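Laundry > Washing > Towels

How to Wash Bath Towels in a Top-Loading Machine

Towels get stiff for two main reasons: too much detergent and too many towels in one load. Both are easy to fix. The steps below work for any cotton towel, new or old.

Sort first. Keep white and beige towels together and wash dark ones on their own for the first few loads. Take out anything with a zipper or hooks, which can pull loops out of the fabric. Check the care label for the highest temperature allowed.

Measure the detergent. Use half of what the cap suggests, and put it in before the towels go in. Skip fabric softener. It coats the cotton and the towels stop soaking up water. If yours already feel waxy, run one cycle with a cup of white vinegar and no detergent. 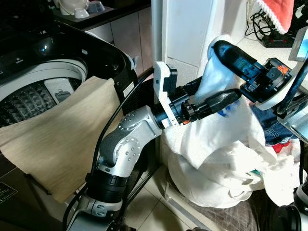
Loading is where most people go wrong. Shake each towel open and drop it in loosely, working your way around the drum. Stop when the drum is three-quarters full. Keep the laundry bag on the floor right beside the washer, with its opening toward you, so you can move pieces across without walking back and forth. A towel can hang over the front rim of the machine while you deal with the others – just make sure it's all the way in before you close the lid.

Pick a normal cycle with warm water. Kitchen towels can go hotter if the label allows it. Choose the fastest spin you have, and add a second rinse if you see suds at the end.

Take the towels out as soon as the cycle ends. Hold each one by the short edge and snap it hard a couple of times to lift the loops. Tumble dry on medium for 30 minutes, then check. Thick towels may need longer, and hems are the last part to dry.

Fold them only when the hems are dry – damp towels on a closed shelf will smell by the next day.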